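Skamley 26 cm Lidded Pot: Review After Eight Months

By Danilo Quiambao
June 8, 2024
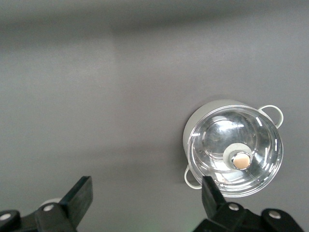 I bought the Skamley in October to replace an older enamel pot that had chipped at the base. It has been used four or five times a week since then, mostly for rice, beans, stock and pasta, on a gas range at first and on a glass-top electric after I moved. I paid full retail price from Sleiman and have no arrangement with them or with the maker.

Weight and size

The lid weighs 494 grams on my kitchen scale. That is on the heavy side for a glass lid of this diameter, and it matters in use: the lid stays put at a simmer and lifts only at a full boil. The inside diameter at the rim is 26 cm as advertised. I measured it with calipers at three points and found no variation worth reporting.

The pot holds enough for a pound of dried pasta with room to stir. It doesn't hold a whole large chicken with the lid closed.

Lid

The lid is clear glass with a thin metal rim. Visibility is good when the pot is cold and poor for the first several minutes of heating, when condensation covers the inside. It clears in patches once the temperature settles. If you need to watch a sauce closely, plan on lifting it.

The knob is a thick, pale gray ring with a beige disc set in the center. The ring is the part you grip. It is wide enough for a folded towel or a silicone mitt, and I have not had it slip. On low heat I can lift it bare-handed. After half an hour at a rolling boil I would not. The screw underneath worked loose twice in the first two months. A quarter turn with a Phillips screwdriver fixed it both times, and a drop of food-safe thread sealant has held it since.

Handles

There are two loop handles on opposite sides. They clear the burner flame by a reasonable margin on medium, less so on high. The openings take three fingers of a medium oven mitt. Someone with large hands in thick mitts will be gripping mostly from below, which works but feels less secure when the pot is full. I would have liked another half inch of clearance.

Heating

I timed two quarts of cold tap water from the same starting temperature, lid on, using the large element at its highest setting. The Skamley reached a full boil in 9 minutes. My Metero, a thinner pot of nearly the same width, took slightly less time but lost heat faster once the burner was off. With the lid on and the burner off, the Skamley was still too hot to touch after 33 minutes.

Heat spread across the base is acceptable. A thin layer of milk scorched first in a ring about an inch in from the wall, then toward the middle. Rice comes out even if the burner is turned down promptly — left on medium, it sticks at the same ring.

Cleaning

The bright interior shows every mineral mark. Diluted white vinegar removes them in a few minutes. Burned starch needs an overnight soak and a nylon pad. I have kept steel wool away from it and the surface still reflects well, with fine scratches from a metal ladle that I should have stopped using sooner.

The pale exterior cleans more easily than I expected. Tomato wipes off if it is caught the same day. Dried-on drips below the handles take baking soda paste and some patience. On the gas range it picked up a faint brown tint near the bottom edge, and I have not been able to remove all of it.

The groove where the metal rim meets the glass collects residue. A soft toothbrush reaches it. The manual allows the dishwasher for both parts, but I wash the lid by hand.

Storage

The lid does not sit flat when inverted, so stacking a second pot on top is out. In a 12-inch-deep cabinet the handles have to run parallel to the door.

Compared with the Sarkport

The Sarkport is the obvious alternative at this price. Its handles are better and its lid vents steam, so boilovers are less frequent. Its interior is darker, though, and I find it harder to judge browning in it. For stock and grains I prefer the Skamley. For pasta I would pick the Sarkport.

Rating: 4 out of 5. One point off for the handle clearance and the loose knob screw.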